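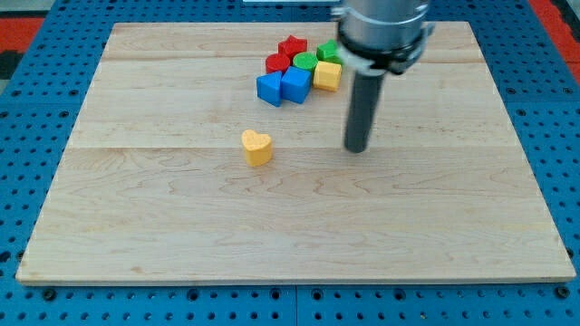 Small plastic shapes on a wooden board.

Call for participants: parents and children for the Pollum play and language study

We are looking for families who speak more than one language at home and who have a child between three and six years old. The study is done by the Pollum Center for Early Language, in our rooms in Cokstead. It begins in January and each family comes two times, with a telephone call between the visits.

Please read the whole page before you write to us. Many questions we receive are already answered in it, and we would like to have more time for the families.

What the study is about

Many children in Cokstead grow up with two or three languages. They speak one with the mother, perhaps another with the father or the grandparents, and English at the preschool. We want to understand how these children choose their words when they talk about size, color and place. A child may know the word "under" in one language and the word "behind" only in the other. Parents often tell us that the child mixes, and they ask if this is a problem. In our experience the mixing follows rules, and we would like to describe these rules better.

For this we need to listen to ordinary talk between a parent and a child. We do not test how intelligent your child is. We do not give marks, and you will not receive a report which compares your child with other children.

In the first part of the project, which was led by Caroline Ndung'u, we collected 872 short conversations. Most of them were with children who were already at school. Now we want to hear the younger ones.

Who can take part

You can take part if all of these are true:

- Your child is at least three years old and not yet seven on the day of the first visit.
- At home you use two or more languages in a normal week. English can be one of them, but it does not have to be.
- One parent, grandparent or guardian who speaks with the child every day can come to both visits. It should be the same person each time.
- Your child can hear well, with or without hearing aids.

Any language is welcome. If nobody in our team understands your language, we will look for a translator before we invite you, and this can take some weeks. At the moment we have team members who speak Swahili, Indonesian, Kikuyu and French. We would be especially glad to hear from families who speak Indonesian, as only very few came to the first part.

Brothers and sisters may both take part if they are in the right age. Twins are also welcome, but they will be seen one after the other, so please plan a longer morning.

If your child is receiving speech therapy you can still apply. Please mention it in your message, so that Emmanuel Kimaro can call you and talk about what is suitable. The therapy should continue as usual during the study.

What will happen at the visits

The first visit takes 105 minutes including the break. You arrive, we have something to drink, and the child has time to look at the room. Then we explain the study one more time and you sign the consent form. After this you and your child will do three things together: you look at a picture book without words, you tell each other what you did in the morning, and you play a game in which one person gives directions and the other person follows them. You may speak as you do at home. Please do not try to use more English for us, or to use less.

While the child has the break, one of us will ask you about the languages in your family: who speaks what, since when, and with whom. You can skip any question.

Between the visits Felista Laizer will call you one time, in the evening if you prefer. She asks if there was a change at home, for example a new preschool or a grandmother who came to stay. The call is short.

The second visit is shorter than the first one. We use a different book and a different game. At the end your child may choose a book from our shelf and keep it.

We record the sound of both visits. We do not make a video. If your child gets tired or does not want to speak, we stop, and you receive the full payment in any case.

Payment and travel

Each family receives 200 dollars for both visits together. Half is paid after the first visit and half after the second. If two children from one family take part, the payment is made for each child.

Bus tickets and parking are paid back when you bring the receipt. If you live outside Cokstead, please ask us before you buy a train ticket.

You may bring a younger child who does not take part. We have a second room with toys, and a member of the team will be there. Please tell us this at least some days before.

Your information

The recordings are kept under a number, and the list with the names is kept in another place. Only the research team can hear the recordings. When we write about the results we change all names, also the names of places and pets. You can leave the study at any time without giving a reason. If you want it, we will delete your recordings, and this is possible until the end of the project.

The study was reviewed by our ethics board before we started to invite families. We can send you their letter.

How to apply

Send us a message or call between 9 a.m. and 3 p.m. We need to know:

- your name and telephone number
- the age of your child in years and months
- the languages you use at home
- which time is better for you, morning or afternoon
- if you need a translator for the first call

You can write in English, Swahili or Indonesian. For Indonesian please write to Darmawan Tarigan, who will also be present at your visits. It is not necessary to write perfect sentences. We will answer in the same language when it is possible.

We reply to every message, also when we cannot invite the family. The places for each age are limited, and we have at this moment more five-year-old children than we expected. If your child is three or four, the chance to be invited soon is good.

Preschools and libraries who want to put our call on their wall can ask Kipchumba Laizer for printed copies. We have them in a large and a small size.

How to find us

We are on the ground floor of the Makokha Building in Cokstead, on the side of the river. The bus stop is in front of the pharmacy. From there go through the gate and turn left. The door has a yellow sign with our name, and there is no step, so you can come in with a stroller or a wheelchair. Please ring the lower bell, because the upper one belongs to the dentist.

The results of the first part can be read in a short booklet with the title "Jidia." It is free and we are happy to give it to you at your visit, or to send it by mail.

Contact: Pollum Center for Early Language, Makokha Building, Cokstead | © Pollum | Back to top

This website uses cookies to remember your language choice. Accept | Settings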